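Part 3. Recording two-arm demos for the block study

I wrote this part for whoever runs the next batch of demos, so it skips the theory. You'll want Part 2 done first (arms homed, both grippers opening and closing from the Presesell panel). If your grippers aren't answering yet, go back and sort that out – nothing below will work without it.

3.1 Starting pose

1. Put the black block flat on the table between the arms, long side running left to right. I don't measure this and you shouldn't either. The method learns better when the start spot wanders a little.

2. Bring both arms in until the grippers face each other across the block. Leave a gap on each side.

3. Check the head view before you press record. You want the whole block in it and both grippers too. 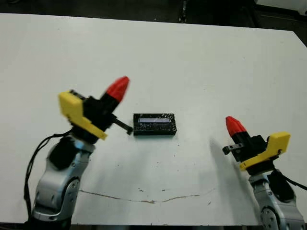 Figure 3-1. Head view, block between the two grippers.

Caution: Keep your hands off the table once the arms are live. The stop button goes in your free hand or right next to it, every single time.

3.2 Wrist views

The head view gets you close, but the wrist views do most of the work in the last bit of the reach. When we trained without them, the policy would get near the block and then dither. With them it commits, and I got to go home earlier!

4. Open the fingers wide and come in slowly. If the block is sitting at a slant, leave it that way and turn the wrist to match. I used to straighten blocks by hand before each take, and all that did was teach the policy that blocks are always straight.

5. Hold still for 2 seconds before you close. Hiebert (our labeling script) looks for that pause to split the reach from the grasp.

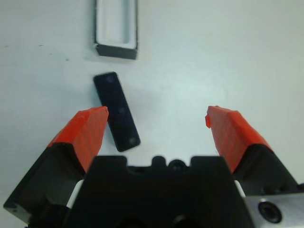 Despina Triantafyllou wrote back on the first draft that the pause should be optional, as her own runs split fine on gripper speed alone. Fair point, and if you're on her branch you can turn the pause check off in the Hiebert settings. On the main branch please keep it, or you'll be fixing labels by hand.

3.3 Taking turns

The main result so far is that one arm should move in while the other waits. Our early demos had both arms going for the block together and the trained policy copied that, bumps and all. Once we switched to turns, the bumping mostly went away.

6. Pick a lead arm and open its fingers toward the block. Keep the other one back and angled out of the way.

7. Swap the lead arm between takes. Up to 30 takes in one sitting is plenty – past that I get sloppy and it shows in the data.
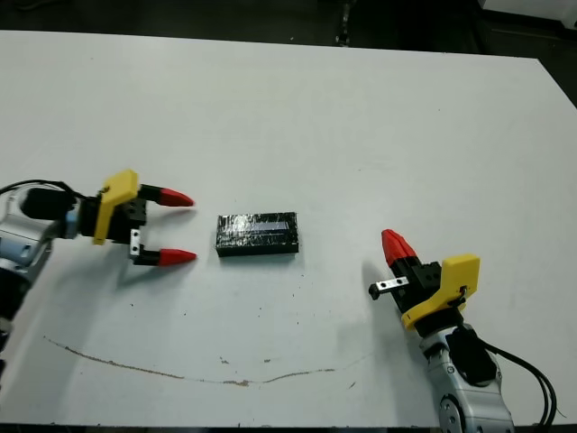

8. Save the take, or throw it out if you fumbled. A clean recovery from a small slip is worth keeping, so don't be too picky. Takes go in the Cloststead folder, and the name fills itself in.

Note: The set stood at 1,064 takes when I wrote this, and all the numbers in Part 5 come from that set.

3.4 Checking what the wrist camera sees past the table

When the wrist tips up, the camera looks out across the room, people and other robots included. We left all of it in. Cropping the background made our scores look nicer on our own table and worse when we tried the policy at Grollport, so I'd rather you didn't crop either.

9. Tip one wrist up and look at the live view. Both finger pads should be sharp enough to make out their edges. If they're mushy, wipe the lens and look again.

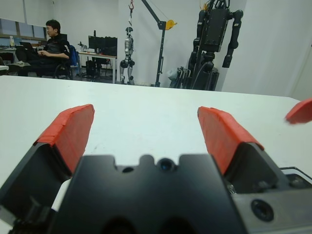
Figure 3-2. Wrist view with the gripper open and the room beyond the table.

10. Bring the wrist back to the starting pose and run one throwaway take before you record for real. If the playback stutters, restart the Presesell panel and try once more. Still stuttering? Ask Cathal Quinlan, he wrote the recorder.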